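Divided bins for small stuff: worth it or not?
General Storage > Garage and Mudroom
Page 1 of 1

grillby_dad
I keep reading that the answer to a messy mudroom is one big gray bin with a divider down the length of it. My sister-in-law swears by hers. I have doubts. Every "drop zone" I ever set up turned into a pit in a week. Before I spend money, has anybody kept one going past January?

Beryl Hartley
Mine lasted. Two years on the bench by the back door. Long things go in the narrow side, pocket stuff in the wide side. I empty it when I can't see the floor of it.

tapeandtwine
"When I can't see the floor of it" is my whole problem with these. A bin is a drawer with no front. You still dig.

And the divider is the weak part. I had a Clolta with a slide-in panel and it walked every time I leaned on it. The product page said 400 happy customers. Were they all storing feathers?

Daithí Gilmartin
Clamp it. Two spring clamps, one near each end of the divider, and leave them there. A few bucks at any hardware store. I don't see why people go buy a second bin over this.
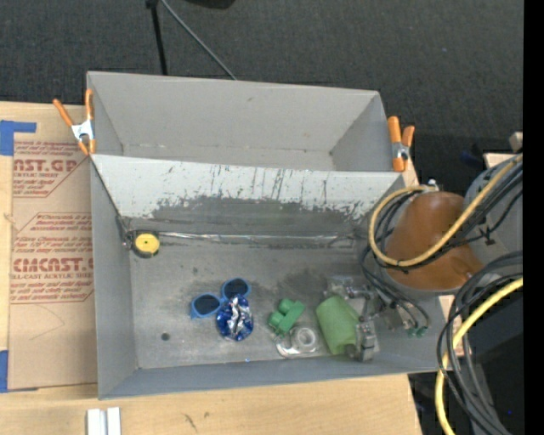 Reply #5
grillby_dad
OK, so that's sunglasses, a tape measure and a foil package, and the whole back side is empty. I could do that with a cereal bowl. What is the big bin buying you?

Daithí Gilmartin
Room. You fill it up in hunting season and you'll be glad of the other side.

tapeandtwine
Look at the wear on that divider though. There's a big dark patch on the lower part where the light surface has been scraped off. If that's what you get from tape measures and sunglasses I'd hate to see it with garden tools.

Beryl Hartley
Scuffs don't bother me. It's a bin. What bothers me is sunglasses lying in there with no case, right up against other things. Lenses scratch. I lost a good pair that way and the bin got the blame when it was me.

tapeandtwine
The bin should get some of it. A hook would have saved them.

mudroom_2614
I'm with Daithí on the clamps, against him on the size. We went from a Cruickshank that took up half the bench to two shoeboxes and I haven't missed it. The orange handles do make the clamps easy to find, I'll give him that. Mine are black and they vanish.

Daithí Gilmartin
Shoeboxes fall apart when wet boots drip on them. Ask me how I know.

mudroom_2614
Then don't put them under the boots?

grillby_dad
Does anybody have one that isn't a slide-in panel? Zuven claims theirs is molded in, but the listing has one photo and it's of the lid.

Beryl Hartley
I looked at the Zuven in the store. Molded, yes. Also heavy, and the sides slope so much that anything round rolls to the middle. I put it back.

tapeandtwine
So we have one that walks, one that's heavy, one that's too big and a pair of shoeboxes. Great category.

grillby_dad
I'm going to try the shoeboxes first. If they turn to mush I'll come back and Daithí can say so. Still don't believe any of it fixes the real trouble, namely four people dropping things wherever they stand.

Daithí Gilmartin
Measure your bench before you buy anything. And keep the tape in the corner so you can find it.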